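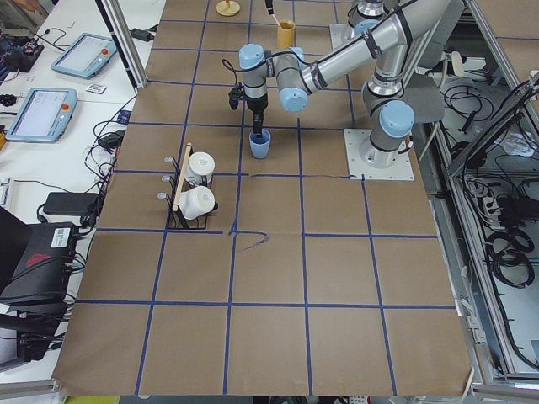 Report on a Site Visit: Tabletop Manipulation at the Zutent Open Day
Course project, Introduction to Automation
Submitted 28/11/2020

1. Purpose of the visit

The course requires each group to observe an automated system in operation and report on how it is set up, how it is run, and what limits its performance. Our group attended the open day at Zutent, a small firm that develops handling routines for table-mounted robot arms. The visit consisted of a short talk, a demonstration at the worktable, and a question period led by Noreen McGrath, who runs the manipulation group there.

We had three questions going in. How does the operator specify where objects should go? How is the arm stopped if something goes wrong? How much of a task's outcome depends on the table and the objects, and how much on the arm itself?

2. The work cell

The cell is built around one large table with a desk along one side and an aluminum extrusion frame along the other. The arm we watched is bolted to a square white plate on the work surface and carries a black two-finger gripper. A second arm is installed at the same table but was outside the part of the demonstration we recorded.

The work surface is covered with brown kraft paper and divided by blue tape into a grid of cells. Teach pendants with red emergency stop buttons are kept on the desk, within reach of the person running the task. Power distribution is in the frame on the opposite side, where most of the slack cable is also stored.

Our first impression was that the cabling took up more room than the robot. McGrath confirmed that rerouting it is on the work list for January.

3. The tasks

The objects are household items: plastic cups in different colors, white ceramic mugs, and a black wire mug rack. Two tasks were explained to us.

In the cup task, the gripper is lowered from directly above, and the cup is lifted and set down in a named cell. The approach from above keeps the motion simple, but the fingers must enter or straddle the cup without touching the rim on the way down. A small error in position is enough to tip a light plastic cup.

In the rack task, a mug is hung on the rack or removed from it. This is harder. The mug has to be turned to a suitable angle before it is moved, and the handle is a narrow target. Zutent rates the rack task as the more demanding of the two and gives it more of its development time.

Task instructions are written in a planning tool called Vikeo. An instruction names an object, a starting cell and a target cell. The tool does not store the shape of the object, so grip width is entered separately. Attempts are logged by a second program, Sedell, which keeps the instruction, the joint positions and the result together under one number. The log held 2483 attempts when we visited, of which 1854 were marked as successful. By our calculation that is a success rate of 74.7 percent for both tasks combined. We were not given separate figures for the rack task and so cannot say how far it pulls the average down.

4. The grid

The grid proved to be the most useful part of the visit for our own project. It gives the operator and the planner a shared set of names for positions. A person can put a cup back in its starting cell by eye, with no measuring, and the next attempt begins close to the same conditions as the last.

It is also the part that wears fastest. 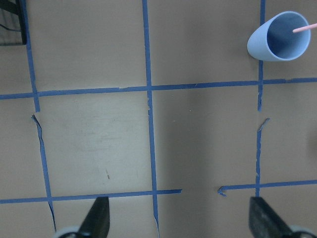
The tape lines are not equally reliable as references. Some run unbroken across the work area, while others have gaps, ragged edges or curled ends standing up from the surface. One of the horizontal lines is in two pieces that do not meet and do not sit at the same height. If an operator were to align an object with the left piece on one attempt and the right piece on the next, the start position would shift by the difference between them.

We asked whether this matters to the robot. The answer was that the planner does not use the tape as a measurement. Cell positions are stored as coordinates, and the tape is there for people. An offset therefore enters through the person placing the object. McGrath's group allows 10 mm of placement error before an attempt is discarded, and replaces tape when a line can no longer be read at arm's length.

Lighting came up in the same discussion. Neighboring cells on the table can differ clearly in brightness, with shadow over one and not over the next. Any routine that finds objects by color or edge has to tolerate that. Our own test bench has a single desk lamp to one side, and we now expect the same problem.

5. Stopping and recovery

The operator keeps a pendant within reach for the whole attempt. The site rule is that arm speed stays at or below 80 percent of the programmed maximum when visitors are in the room. After a stop, the arm is moved clear by hand control from the pendant, the objects are reset, and a new attempt number is opened. An interrupted attempt is never resumed.

A cup lying on its side is treated as a separate case. The planner has no instruction for righting it, so the operator does this by hand.

6. Application to our project

We will make the following changes to our bench, which uses the smaller Trương arm from the teaching lab:

– Mark a grid on the bench top, using continuous strips and replacing any strip that lifts.
– Store cell centers as coordinates and check them against the tape at the start of each session.
– Log failed attempts in the same file as successful ones, with the instruction that was given.
– Start with upright cups only, and add mugs after the cup routine is stable.

7. Limits of this report

The visit was short and we saw only a small part of the work. The success figures come from the firm's log, and we did not check how a success is judged. We have asked McGrath for the judging rules and for the rack task results, and will add them as an appendix if they arrive before the final submission.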